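Acta de la reunión de octubre, comunidad de vecinos Figueroa

Empezamos a las 11 y llegué con el café en la mano, así que perdonadme las erratas (¡tomo notas fatal de pie!). Primer punto, el toldo del patio. Manik nos pide 2.392 euros con montaje y a mí me pareció un dineral, la verdad.
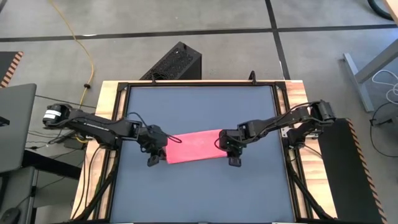 Lech Gajewski propuso pedir otro presupuesto a Somon antes de decidir. Votamos y salió que sí, 10 a favor y uno en contra.

Segundo punto, las goteras del trastero. Drendness vino a mirar la bajante y dice que con 600 euros queda arreglada. Aprobado sin discusión, menos mal.

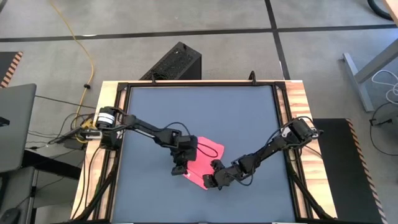 Redacta: Emiliano Rosales, secretario

Ruegos y preguntas. Se habló (¡otra vez!) del ruido del portón y quedé yo en llamar para que lo engrasen. Las bicis siguen en el rellano hasta la próxima reunión. Levantamos la sesión y bajamos unos cuantos al bar.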